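Table Linens: Marks, Trays and Bottles

Gray smudges on a white cotton cloth are usually surface soil. Brush off dry particles first, then work liquid detergent into each mark from the back of the fabric. Leave for 3 hours before washing. Treating the whole cloth is unnecessary if the marks sit mainly in the middle and along the front.

Set a rimmed tray at one side of the table for bottles and glasses. The rim holds condensation, and plastic wipes clean.
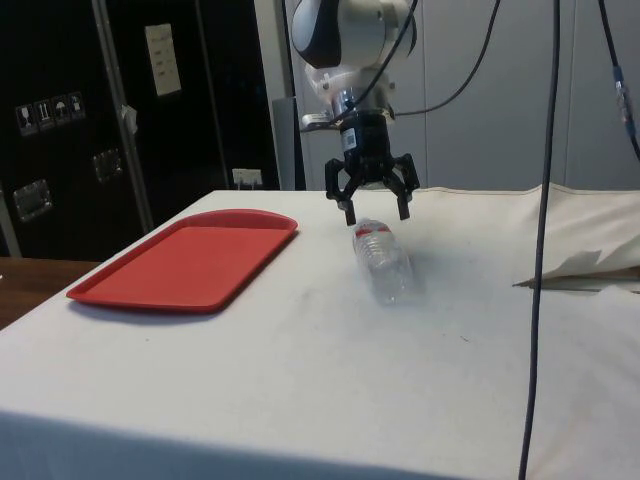 Photo: Sarla Nishad / Clurkness

A ridged plastic bottle laid on its side should be capped tightly and kept clear of the table edge. Standing it in the tray is safer. A red plastic tray should be tested for color transfer: press a damp white rag against the underside for a minute and check it.

Do not leave spare fabric bunched on the table. Folds set quickly in cotton. Shake it out, lay it flat and smooth from the center toward the hem. Iron the front drop last.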